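Narkurent packing bench sets

Ref. 1113
Hire or buy
In stock at Nunilbridge

Our bench sets are for small packing and sorting jobs where a full line would take up too much room. Each set is put together to order from the parts listed on this page. Tell us which parts you need and leave out the rest. The belt conveyor can also be hired without the other items.

Short belt conveyor

The Adeo conveyor is made for light goods such as switches, fittings, small boxes and bagged parts. It has a green belt on an aluminium frame. Belt speed is set with a dial on the control box, which comes with a 2 metre lead. The belt should be checked for tracking after the first hour of use and again whenever the conveyor is moved.

Green work mat

The mat gives small parts something to rest on and keeps them from marking the table. Wipe it with a damp cloth and mild soap. Do not leave it folded, and keep it away from heaters. If it has been rolled up for delivery, let it lie flat overnight before use.

Trays

Royer trays are shallow, with a raised rim and rounded corners. They are made of plastic and can be washed by hand. Light blue is the usual colour. Other colours can be ordered but take longer to arrive.

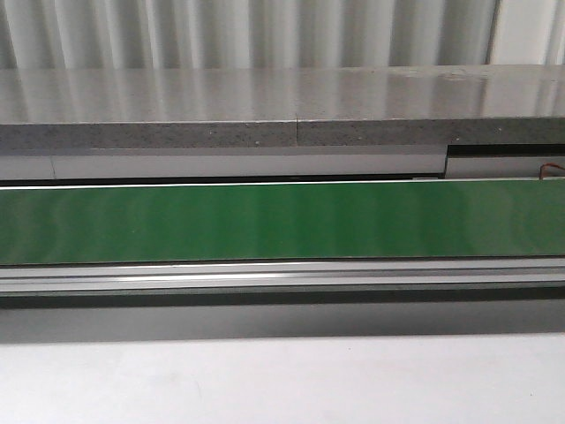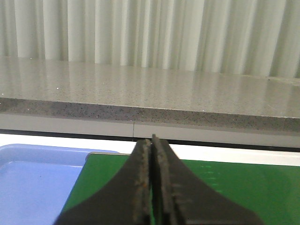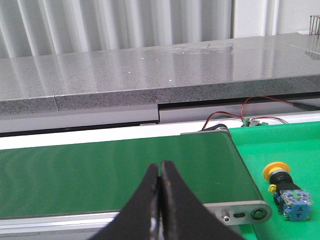 Setting up

The conveyor needs a firm, level surface that will take a weight of 14 kg. Put it down first and fit the mat up against the end where goods come off. Trays go to whichever side suits the person packing. Leave enough room behind the conveyor for the lead to run without being pinched.

Rubber feet are fitted to the conveyor as standard. Clamps are an extra and should be used if the table is likely to be knocked.

What is in the set

Conveyor with control box and lead
Work mat
Trays, pack of five
Hex key for belt adjustment
Printed setting-up sheet

Spare belts are sold separately. Please give the reference on the underside of the conveyor when ordering one, as the older belts are slightly narrower.

Hire

The shortest hire is two weeks. Sets are cleaned and run before they leave us and should come back clean, with the belt slackened off. Missing trays are charged at the list price. Ordinary wear to the mat is not charged.

Delivery and collection

Orders can be collected from the Nunilbridge trade counter until 5 pm. The conveyor is boxed and one person can lift it into a car. We deliver locally in our own van and use a carrier for everywhere else. The new price list comes in from November, and orders placed before then will be held at the present price.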